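Search this site Search Go

Droren Housing Newsletter

Technical notes: condensation and ventilation in bedrooms
2024-10-04

The heating season starts this month in most of our buildings, and the maintenance desk is already taking calls about wet windows. Most calls concern bedrooms. A bedroom has the door shut for eight hours with one or two people breathing in it, usually with the heating off, and often with a bed against an outside wall. The notes below apply to all flats at Kesuvmont and to the older block at Gredow.

Relative humidity depends on temperature. Air at 20 degrees and 50 per cent relative humidity has a dew point a little above nine degrees. Any surface colder than that will collect water. Single-glazed panes reach that temperature on an ordinary October night. A solid brick wall usually stays above it, but the part of a wall covered by furniture or bedding does not get the same heat from the room and can run several degrees colder than the wall beside it.

Mould does not need liquid water. It will grow on paint, paper or dust where relative humidity at the surface stays above 80 per cent for long enough. A wall that feels dry can therefore still grow mould. 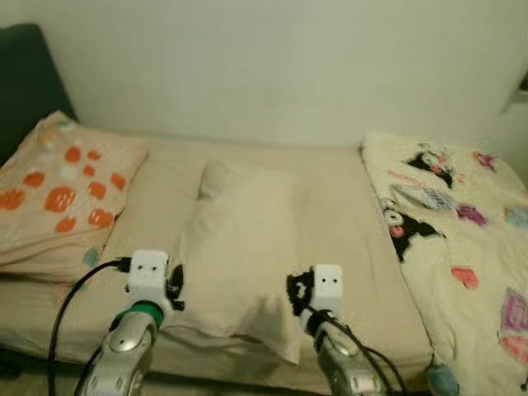
How far should a bed stand from an outside wall?

Leave a gap of 5 centimetres at the least, and more at the corner of the room, where two cold surfaces meet. A bed on an internal wall needs no gap. If you are not certain which walls are external, check the floor plan in your tenancy pack, where they are drawn with the thicker line.

Trickle vents

The trickle vent is the slot at the top of the window frame. It should stay open all winter. We inspected 164 flats in May and found the bedroom vent closed in 95 of them. In 16 flats it had been painted over or taped. Painted vents will be freed at the next service visit, and there is no charge for this. Please do not cut the paint with a knife, as the flap behind it is thin plastic and splits.

Residents report that an open vent makes the room cold. The heat loss through one vent is small compared with the loss through the glass. If you feel a draught on your face in bed, the deflector has probably been fitted upside down. The angled lip should send the air up towards the ceiling.

Extract fans

The bathroom fans at Kesuvmont were replaced with the Mihăilă continuous unit. It runs at low speed all the time and goes to high speed with the light. The isolator switch above the bathroom door must be left on. With the fan off, steam from a shower moves into the coolest room in the flat, normally a bedroom.

The gap under each internal door is part of the system and lets air move from the bedrooms to the fan. Thick carpet or a draught strip will block it. If you have new flooring laid, ask the fitter to check that the door still clears it by 10 millimetres.

Bedding and mattresses

A sleeping adult gives off water vapour through the night and part of it stays in the bedding. Fold the covers back in the morning and leave the bed open for an hour before making it. Pillows and cushions should be moved off the wall side of the bed during the day. A mattress laid straight on the floor cannot dry from underneath and should be put on slats.
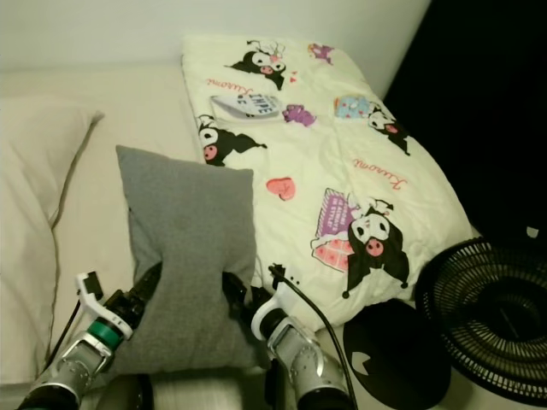 Drying laundry

A full wash load holds 2 litres of water after a normal spin. Dried on a rack indoors, all of it goes into the air of the flat. Use the bathroom with the door shut and the fan running, or the drying room at Gredow, which has its own extract and is open from seven in the morning. A second spin before hanging takes out a useful amount of water and costs very little electricity.

Reporting

Wipe wet panes each morning and wring the cloth out in the sink. If mould returns within a month of cleaning, or the damp patch has a clear tide mark, report it to the maintenance desk. A tide mark usually points to a leak, and ventilation will not cure it. Give the room, the wall and the height of the patch above the skirting.

12 shares
3 comments

gredow_topfloor
The drying room extract has been off since last week. Is it on a timer?

Flat 9
Our deflector was upside down. Turned it over with a screwdriver, two screws, much less of a draught.

M.
Does the 5 cm also go for wardrobes? Ours is built in and has a black patch at the back, low down near the corner.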